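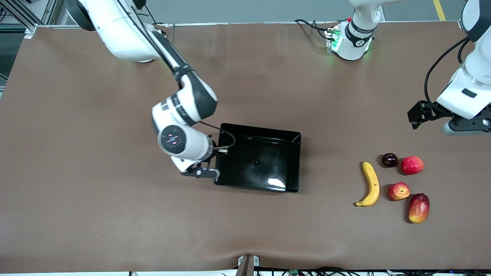
城镇与产业

早班车还开不开

2019年10月10日
阅读时间:8分钟

清晨4点半,格罗斯伍德(Groswood)镇上亮灯的地方只有两处,一处是面包房,一处是老邮局对面的公交站。站台有一道矮墙,等车的人习惯把饭盒和保温杯放在墙头,自己站着。头班车从镇北的停车场开过来,绕过教堂,停在站牌前面一点的位置,因为站牌下面的路沿前年修补时抬高了,车门打不平。

这趟车通往山谷另一头的格雷诺杜拉(Grernodura)工业区,全程四十七分钟。镇里人叫它“早班车”,车上没有写线路号,只在挡风玻璃后面插一块白底黑字的牌子。它开了几十年,经营者换过三次,牌子据说一直是同一块。

从8月开始,早班车的去留成了镇上议论最多的事。负责运营的孔德塞奥客运公司(Kondeseo)在站台贴了一张通知,说线路进入评估期,评估结束前班次照旧,之后“视客流情况调整”。通知用透明胶带贴着,被雨打过几回,后半段的字已经花了。

格罗斯伍德有3,479名居民。镇上原有的锯木厂关门以后,本地能提供的固定工作只剩学校、养老院、几家商店和一个苗圃。其余上班的人多数往山谷里去。有车的人沿着河边公路自己开,没车的人、和家人合用一辆车的人,以及上夜班不愿意开车回来的人,都坐早班车。

格雷诺杜拉工业区的面貌和二十年前很不一样。那时候区里以纺织和家具为主,三班倒,每班人数都多,早班车要发两辆,前后隔十分钟,第二辆也常常站满。现在的企业规模小,种类杂,有做包装的,有修理农机的,有食品冷库,还有几间试验性质的车间。各家上班时间不统一,有的6点,有的7点一刻,有的实行弹性工时,上午10点以前到就行。一趟早班车很难照顾到所有人。

孔德塞奥的账目没有全部公开,但公司给镇议会送过一份两页的说明,议会把它登在了公告栏上。说明里写道,早班车在上个财政年度共运营二百五十一个工作日,补贴由镇和工业区分担,票款只占成本的一小部分。最让议会头疼的是车辆。现在用的这辆车已经行驶多年,变速箱修过,冬天暖风只有前半截热。按照合同,明年要换一辆低地板车型,换车的费用写在谁的账上,合同里没有讲清楚。

票价也是一个老话题。单程票可以在车上买,司机备零钱,但不收大面额纸币。月票卖60元,要提前到老邮局的窗口办理,窗口每周开三个上午,都在早班车乘客上班的时间里。很多人托家里的老人或者放假的孩子去排队。有人提过能不能让面包房代售,面包房答应了,公司那边一直没有回信。

坐惯了早班车的人有自己的座位。前排靠门的两个位子留给腿脚不好的人,中间几排是冷库的工人,他们上车就睡,到站前一个路口会自己醒。后排坐的多半是年轻人,戴着耳机。车里很少有人大声讲话。到了冬天,司机会把顶灯关掉一半,只留过道上面的一排,等过了桥再全部打开。

桥是这条线路上最要紧的一段。它建在贝穆德斯(Bermúdez)河湾,单车道,两头各有一盏信号灯。以前的信号灯按固定时间变换,凌晨没有对向来车也要等。去年换成了感应式的,早班车过桥快了两分钟,回程却慢了,因为下午从采石场出来的卡车一辆接一辆,感应器总是先放它们过去。乘客向道路部门反映过,得到的答复是会在检修时调整参数。

贝穆德斯河湾也是一个停靠点,上下车的人很少。那里有十几户人家,一座已经不用的水磨,还有一片出租的菜地。冬天几乎没人在这里等车,司机仍然会减速,看一眼候车棚,再开过去。孔德塞奥的说明里把它列为“可考虑取消的停靠点”。河湾的住户不同意,他们的理由很直接:最近的另一个车站在上坡方向,要走一段没有人行道的公路。

评估期间,公司在车上发过一次问卷,正反两面,铅笔由司机借给大家,下车时收回。问卷问乘客从哪里上车,几点上班,如果班次推迟半小时是否还能乘坐,是否愿意为更频繁的班次多付票钱。发问卷的那两天正好赶上冷库盘点停工,中间几排空着。镇议会知道以后要求补发,补发的日期到现在还没有定。

也有人认为,与其守着一趟大车,不如换成几辆小车,按各厂上班的时间分头接人。邻近山谷已经有镇子这样做,用电话预约,前一天晚上登记,第二天在约定的路口上车。赞成的人说这样不用天天凌晨到老邮局集合,住在坡上的人能省下二十分钟步行。反对的人担心预约电话打不通,也担心小车一坏就没有替换。养老院的夜班护理员提出过一个实际的问题:她们的下班时间常常拖延,预约制对她们没有用处。

工业区管理处的态度比较含糊。区里有830个登记停车位,白天一直停得很满,靠河的一排汛期还不能用。少开一趟早班车,就要多出一批私家车,停在哪里没有人说得准。管理处曾经打算把旧纺织厂后面的空地铺成停车场,地基勘测做到一半,发现下面有一条老排水渠,工程就搁下了。从这一点看,保留班车对区里是划算的,可是管理处在补贴分摊的问题上仍然希望镇里多出。

镇里的想法又不同。议会公开讨论时有人指出,班车把人送出去,也把人留在了镇上。锯木厂关门后的头几年,搬走的家庭不少,小学并过一次班。后来情况稳住了,房租便宜是一个原因,早班车是另一个。住在格罗斯伍德、在格雷诺杜拉上班,只要这趟车还开,日子就算得过来。车如果停了,第一批受影响的会是刚参加工作、还没有考驾照的年轻人。

早班车对镇上的小生意也有影响。面包房4点开门,就是为了赶上等车的人,卖得最多的是夹奶酪的长面包和小袋的炸糕。老邮局旁边的修鞋铺替人保管自行车,每辆每天收一枚硬币,放在门口的铁罐里。傍晚回程车到站以后,杂货店会有一阵子很忙,店里把收银台临时多开一个,二十分钟后再关上。店主们联名写过一封信,请议会在做决定之前把这些也考虑进去。

回程车在下午4点三刻从工业区东门发出。乘客下班时间有先后,早出来的人就在东门外的长椅上坐着,长椅背后是一排椴树。夏天这里比车间凉快,有人脱了鞋打牌。秋天叶子落下来堵住排水口,下过雨就要踩着砖头上车。东门的门卫有一把长柄耙子,他得空的时候会出来把叶子扒开。

议会计划在年底前开一次听证会,地点在小学的体育室。孔德塞奥会派人出席,工业区管理处也答应到场。目前摆在桌面上的方案有三个:维持现状并换车;保留早班、取消回程,由各厂自行安排;改为预约小车,试行半年。三个方案的费用表还在核对。

在结果出来之前,时刻表没有变。站台上的通知旁边多了一张手写的纸条,提醒大家十月底起天亮得晚,从坡上下来时最好带手电,走靠墙的一侧。

相关阅读
河边公路限速调整,采石场卡车改道方案再议
锯木厂旧址的三份规划图
小镇邮局窗口缩短营业时间之后
山谷里的预约小巴:一年运营记录

标签:公共交通|通勤|山区城镇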